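**Ticket 1168 - Spare keys missing from the Mitau booking sheet**

Status: open, waiting on Wenetti

Reported by the front desk in November. When a set of keys is signed back in on the booking sheet, the line disappears from the "Out" tab as it should but never shows up on the "In" tab. The keys themselves are on their hooks. It affects the Lavoie building only. Jilier works as normal.

**Steps to repeat**

1. Open the Lavoie sheet and pick any set marked as out.
2. Press Return and type the tag number.
3. Go to the "In" tab and refresh.

The set is missing from the list. Searching by tag number finds it, but the location field is blank.

**What we tried**

- Logged out and back in. No change.
- Cleared the browser's stored data. No change.
- Tried the desk computer and a phone. Same result on both.
- Returned a set at Jilier from the same login. Worked first time, so we ruled out the account.

09:40 - Exported the Lavoie list to a spreadsheet. It stops at 200 rows, although the page footer gives a higher total. Sets booked in before the fault are all there. The missing ones seem to be those added or changed last. 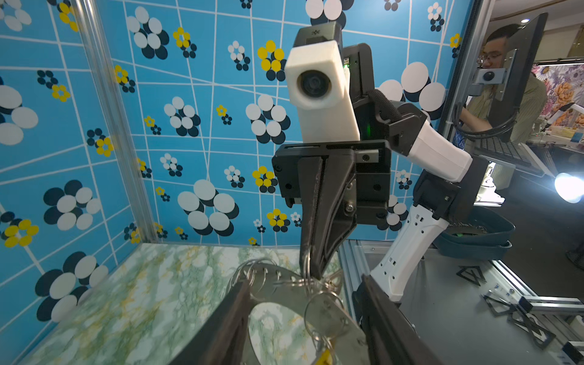 10:15 - Deleted 30 old entries for locks that were changed last year. The export then picked up some of the missing sets, but not all, and two of them came back with the wrong floor. Put those right by hand. Stopped deleting at that point as we may need the old entries for the insurance file.

11:05 - Rang Wenetti support. They asked for the export and the browser version, both sent. They think the Lavoie list is still on the old row limit and was left out when Jilier was moved over. They can lift the limit at their end but want to take a copy first - it could take over 8 hours.

**For now**

Write Lavoie returns in the paper book as well as on the sheet. Please don't press Return twice if the set fails to show, as this makes a second entry and we then have to remove it.

14:30 - Wenetti confirmed the copy has started. The sheet can still be used but will be slow.

Next check is tomorrow before the desk opens. If the location fields are still blank, ask for the case to be passed up and attach this log.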